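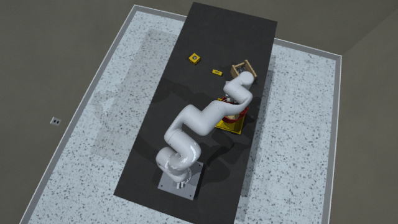
Frequently asked questions about our dry beans

Pruvden sells dry beans, lentils and chickpeas by mail. We collected on this page the questions that customers write to us most often. If you do not find your question, please use the contact form and we will reply in one or two working days.

ORDERING AND DELIVERY

Where do the beans come from?

The white beans and the large speckled beans are grown in the Pacheco valley by four families of farmers. The lentils and chickpeas come from the fields near Balta, where we also have our packing room. Every bag has the name of the growing area on the back side.

What is Flandora?

Flandora is the name of our large speckled bean. It has a cream color with dark red marks, and the marks disappear when you cook it. The skin is thin and the inside becomes very creamy. Many customers ask if it is the same as a borlotti bean. It is a relative, but it is bigger and it needs more time in the pot.

When is the new harvest available?

We dry and sort the beans during the autumn, and normally the new harvest is in the shop in November. The chickpeas come earlier. In February some varieties are already sold out, and then we prefer to leave them empty in the shop until the next harvest. We do not buy beans from other sellers to fill the place.

Can I mix different varieties in one order?

Yes. You can put in one box any bags you want. The minimum order is two bags.

My bag was broken when the box arrived. What should I do?

Please write to us with your order number and tell us which bag it was. We will send a new one without cost. You do not need to return the broken bag, and if the beans stayed inside the box and are clean you can of course eat them.

Do you sell beans for planting?

No. Our beans are sold as food. Some customers plant them anyway and had good plants, but we did not test them for this and we cannot say how many will grow.

SOAKING

Do I really need to soak the beans?

For lentils, no. For chickpeas, yes, always. For the white beans and Flandora we recommend it, but if you forgot, you can still cook them and they will need up to one hour more. The unsoaked beans break more easily, so they are better for soup than for salad.

How much water should I use?

Three times the volume of the beans is a good rule. Chickpeas drink a lot, and in the morning you may find the top ones out of the water. Choose a bowl that looks too large.
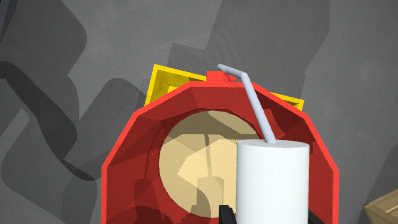
Red container, looking down from above

How long is the soaking time?

Eight hours for beans, twelve hours for chickpeas. If you start at 9 in the evening, both can be cooked the next day for lunch. When the kitchen is very warm, put the bowl in the refrigerator, otherwise the water can begin to ferment and you will see small bubbles and smell something sour. In this case it is better to throw the beans away.

Can I soak them too long?

Yes. After 24 hours the skin becomes weak and some of the taste goes to the water. If your plans changed, drain the beans, put them in a closed box in the refrigerator and cook them the day after.

Should I put salt in the soaking water?

You can. One spoon of salt for a big bowl makes the skin softer. Rinse the beans before cooking and taste before you add more salt to the pot.

Can I cook the beans in the soaking water?

It is possible, but we use fresh water. The taste is cleaner and many people say that their stomach is more quiet after.

COOKING

How many grams should I cook for one person?

We count 70 grams of dry beans for each adult when the beans are the main dish, and less when they are a side dish. For a family of three a good quantity is 200 grams, which gives you also a little for the next day.

How much do the beans weigh after cooking?

It depends on the variety and on the age of the bean. In our kitchen, 100 grams of dry Flandora became 245 grams when cooked and drained. The same quantity of small white beans became 223 grams. If your recipe asks for canned beans, you can use these numbers to calculate how much you need dry.

My beans are still hard after two hours. Why?

There are usually two reasons. The first is old beans. If the bag stayed in your cupboard for three years, no cooking time will make them soft. The second is hard water. Try a small pinch of baking soda in the pot, but really a small one, as too much gives a taste of soap.

Please note also that tomato, vinegar and lemon stop the beans from becoming soft. Add them only at the end.

Is it true that undercooked beans can be dangerous?

Yes, this is important. Raw or half raw beans, and most of all the red kidney type, contain a substance that can make you sick. Boil them strongly for at least ten minutes at the beginning, and then lower the heat and continue until they are completely soft. A slow cooker alone does not become hot enough, so do the boiling part on the stove first.

Should I remove the foam?

It is not harmful. We take it away with a spoon when we want a clear broth, and leave it when we are lazy.

KEEPING

How should I store the dry beans?

In a dry and dark place, in a jar or in a bag which is well closed. A bay leaf in the jar is an old custom against insects. We do it at home, but we do not promise that it works.

How long can I keep cooked beans?

Four days in the refrigerator, covered with their cooking liquid. Without the liquid the skin dries and opens.

Can I freeze them?

Very well. Let them cool, put them in small boxes with some liquid and leave a little empty space under the lid. Defrost them in the refrigerator during the night, or put them still frozen directly in the soup.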